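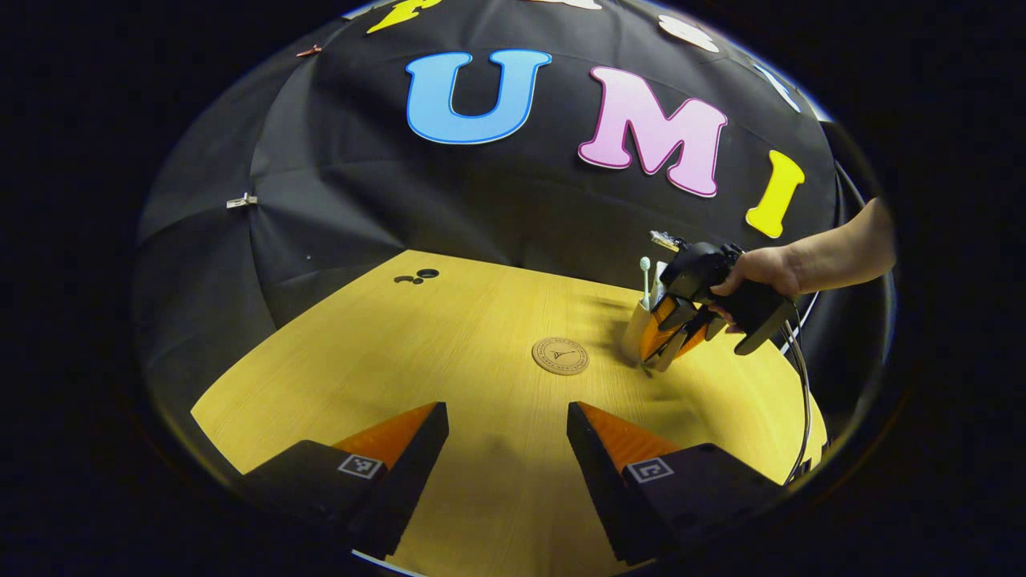 Bench, cup + toothbrush, coaster out. Right gripper on the cup, left one open.

December 29, 2021

Budget notes, before I forget what we said on the call. Mitiku wants numbers by tonight, so rough.

Pads first. The orange finger pads are consumables, stop pretending they aren't. Put in for 8 spares. Flida will sell singles but shipping eats it, so order as one lot. Ask if they still do the softer grade. Same order: marker stickers, matte not glossy. Glossy ones glare under the bench light and we've been through that already.

Arm. Two quotes in:
- Karo, 3,149, controller included, no mount plate
- Tolentino, cheaper on paper, controller extra, won't put a lead time in writing

Leaning Karo. Washington thinks we should wait and do another round of hand-held only, put the money into cables and mounts. He has a point about cables. Current ones hang down the side of the gripper and pull at the wrist when you reach over the table. Want right-angle connectors and some kind of clip on the forearm. Price?? Nobody at Zundov picks up this week, try email.

Ceiling from the department is 600 for anything without a purchase order. So pads + stickers + cables go through as small stuff now, arm goes on a proper PO and realisticly we don't see it before June.

Things not on anyones list that should be:
- second backdrop cloth, so one can be washed
- more clips for it
- cups. Different widths, plain, a few see-through. Cheap, buy local, keep the recipt
- toothbrushes, same
- bench space for the arm. Measure the table with the mount plate footprint taped out BEFORE we sign anything

Open: does Karo's warranty hold if we swap the stock fingers for ours? Washington to ask. If the answer is no, then Tolentino is back in and I have to redo the sheet.

Mitiku, if you're reading this, the sheet is in the shared folder, tab 2. Ignore tab 1, old prices.

Still need a line for repairs. Left it blank for now.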